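Treasa Ó Conaill
@treasa_oconaill
18th December

Thread on dish racks, and where two-arm manipulation stands on household chores. Long, and mostly about plates.

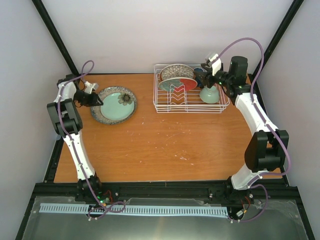
Two arms, a plate on the left, a wire rack with dishes on the right.

1/ People ask me whether a machine can do the dishes yet. The question covers at least four separate jobs: clearing, scraping, washing, and racking or unracking. Washing was solved decades ago by putting the dishes in a box and spraying them. The other jobs are still done by you.

2/ Racking sounds like the easy one. The object is rigid, the target is fixed, the motion is short. A person does it while talking. For a parallel-jaw gripper it is a stack of small contact problems, and each one has its own way of going wrong.

3/ Start with the plate lying flat. The jaws need an edge to close on. On a plate with a raised rim you can get the lower jaw under it, if the approach angle is shallow and the table is stiff. On a plate with almost no rim you are trying to pick a coin off a counter.

4/ Common workaround: push the plate until it overhangs the table edge, then grasp the overhang. Works well on a bench. Works less well in a kitchen, where the edge has a toaster next to it.

5/ Other workaround: one arm presses down on the far rim and tips the near rim up, the second arm takes it. This needs force control on the pressing arm. With position control only, you either miss contact or stall a motor.

6/ Glaze matters more than I expected. Glossy ceramic against hard plastic fingers has poor friction. The plate rotates in the grasp under its own weight. Soft pads help. Soft pads with dish soap on them do not help.

7/ Next, reorientation. Plate starts horizontal, has to end up vertical. A wrist roll will do it if you grasped at the correct point on the rim. If you grasped wherever was convenient, the elbow ends up trying to occupy the rack. Most of the time the fix is to put it down and start over, and most policies have never been shown how to put it down and start over.

8/ Then insertion. A wire rack is thin, shiny, repetitive and mostly air. Depth sensors do badly on it. RGB does better, but every slot looks like its neighbor. I have watched a policy pick a slot, drift over by one divider, and set the plate down on a wire.

9/ A plate balanced on a wire looks fine to a success classifier for as long as it takes to open the gripper.

10/ Cups are a different problem again. A cup on its side in a rack can be grasped across the body or by the lip. Across the body needs a wide jaw opening. By the lip needs one finger inside, and the wires are usually in the way of one of those fingers.

11/ Also, dishes hide each other. Anything at the back of a loaded rack gets blocked by whatever is in front, and by the arm itself as soon as it reaches in. A wrist camera helps until the object is so close that it fills the view.

12/ Data. Margus Lukoševičius and I went through our teleoperated racking set in July: 3,000 episodes. Good success rate on plates that were in the set. Brought in a heavier stoneware plate from home and it fell apart. The policy, I mean. The plate was fine.

13/ We added weight variation and it recovered most of that. Thin porcelain is still bad. Operators are gentle with thin porcelain, so their motions are slow, so the policy learned that slow means porcelain and hesitates over anything pale.

14/ Why two arms? For one plate into an empty rack, one arm is enough and easier to debug. Two arms earn their place when the rack slides as you insert. One holds the frame, the other inserts. You do this with your off hand and have probably never noticed.

15/ Two arms also let you hand over in the middle of the table, so neither has to reach across. The handover costs you a second grasp, and every grasp is another chance to drop something. We have gone back and forth on it. Currently: hand over only if the target is on the far side.

16/ Cable routing, for anyone building one of these. Leave slack at the wrist and clip along the links. Too tight and you lose the last part of the wrist travel. Too loose and the loop catches on the rack. I have lifted a rack this way.

17/ Shop floor comparison. Aoife Flanagan runs end-of-line packing at Zernmont. They have had automated tray loading for years. One tray, one part, one fixture, vacuum cups. Their reliability would embarrass any home system. It also stops when the supplier changes the tray.

18/ Her summary when I showed her our work: "You are doing it the hard way, with the wrong gripper, at a tenth of our speed." Correct on all three. The home does not come with fixtures.

19/ The reply I get most is "design a rack for robots." Reasonable. Karkurwood tried a rack with wide tapered slots, and insertion became easy. Then the plates leaned on one another and unracking became hard. It held fewer dishes, too.

20/ So, can it do the chore? On a bench, known dishes, good lighting, somebody near the stop button: often yes. In a kitchen after dinner, a mix of dishes, wet, with a fork under one of the plates: no. Not ours, and I have not seen a demo that convinced me about anyone else's.

21/ What I would want to see from any group claiming otherwise: uncut video, dishes the system has never touched, a rack that starts half full, and a count of interventions. Time per item as well. If it takes two minutes a plate, say so.

22/ Dymphna Lenihan asked about unloading into a cupboard. Separate thread. Stacking is easier than racking in some ways (gravity is on your side) and worse in others (the cupboard has a door).

23/ Ulises Insaurralde asked which finger pads. Cast silicone, ribbed, replaced when they go shiny. I'll post the mold files once I have fixed the draft angle.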